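23 Jul 2019

Long day in the lab, and my right wrist hurts again. I write this in the bus, then I will copy it at home.

Today we did the guiding by hand. Until yesterday I was using only the remote control, the one with two small sticks, and I was getting used to it slowly. Chi-keung Yang thinks the hand way is better for the first lessons, so he put the arm into the soft mode and told me to hold it above the last joint and move it like I would move the arm of a child who learns to write. I liked this comparison, but the arm is much heavier than a child. Even in the soft mode it pushes back a little, and when I go too fast it stops and makes a beep and the whole recording is lost.

The task has the name Plarum, I don't know who chose it. The arm must learn to bring a block from one place on the board to another place, next to the block we say. It sounds easy. But if my hand shakes, then the shaking is also in the lesson. Sowmya showed me one of my recordings as a line on the screen, and there was a small hook near the end of every move, always the same. I never knew that I do this. She says she has a hook too, only to the other side.

We want 600 good recordings before the people from Cunari come back. Tonight the counter says 631, but this is with the bad ones, and Sowmya did not sort them yet. I am afraid to ask how many of mine will go away.
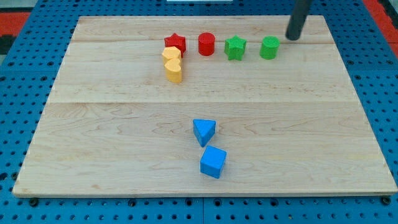 After lunch I was more calm and it went better. The trick, at least for me, is to look at the place where I want to go and not at my own hand. Also I must breathe out when I come down to the board. Chi-keung laughed at me because of the breathing, but later I heard him do it also.

The hearts are the worst for me. The cube I can push from any side and it goes straight, but a heart turns away when I touch it a bit wrong, and then I have to follow it, and following is a bad lesson. Kam-wah Fung wrote in the notes from January that we should throw away every recording where the person corrects more than once. I don't agree completely - I think the arm should also see how a mistake is repaired. I said this in the meeting, with my heart beating very much, and Kam-wah did not say no. He said we can keep 22 of them in a separate folder and try. I was happy about this the whole afternoon.

At the end I did one round more with the sticks, to compare. The line was more smooth than by hand, but it took me almost double the time, and I came down beside the block two times. From far away I cannot feel when the arm touches. With the hand I feel it before I see it.

Things for tomorrow: bring the wrist band from the drawer, ask for the key of the small room, write to Prernley about the new handle. The old handle is too thick for me and I hold it only with the fingers, perhaps this is where the hook comes from.

Mei-kuen called when I was waiting for the bus. She asked what I did today, and I said I was teaching. She asked which subject. I had to think for some time, and then I said pushing.

Must sleep before 12 today. The bus is now at the bridge.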